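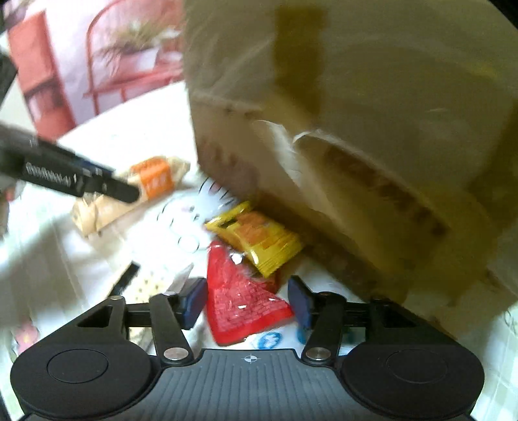

The Votidside hand-held gripper was purchased by the Prudar School robotics club for its sorting unit, in which students collect demonstrations by hand before writing any control code. This review covers one term of use by two student teams and is intended for faculty advisors considering the same tool. The unit is built on ordinary grocery items, and the choice of items matters more than the product literature suggests. A red triangular snack packet with a crinkled, glossy surface, lying between the two blue grip pads with a yellow packet partly on top of it, is a fair test of what the tool asks of a beginner.

Construction is good. The linkage arms are held to the body with metal screws that students can reach without removing the housing, and the arms stayed in alignment through the term. The grip pads held film wrappers well and crackers poorly. Advisors should expect breakage during the first sessions and should buy accordingly.

The tool is less comfortable than it should be. Younger members tired after 8 minutes of continuous work and began to rest their wrists on the table, which spoiled the approach angle in their recordings. The club now changes operators at that point. A strap or a smaller handle would be a welcome addition to the next version.

Recordings are managed through Nanier, the companion software. By December the club had saved 2429 grasps. Export was reliable, but labeling was slow, and there is no way to rename a batch once it has been closed. The printed manual does not mention this. Team leader Sofia Vilela prepared a naming sheet for the club, and it has been adopted for all later sessions.

The club previously used the Zhong trainer, which is lighter and easier to store. Its narrow fingers were unsuited to soft packaging, and it has been kept for block exercises only.

The gripper is recommended for clubs with older students and a regular meeting space. Replacement pads should be ordered with the tool, as delivery of ours took two weeks.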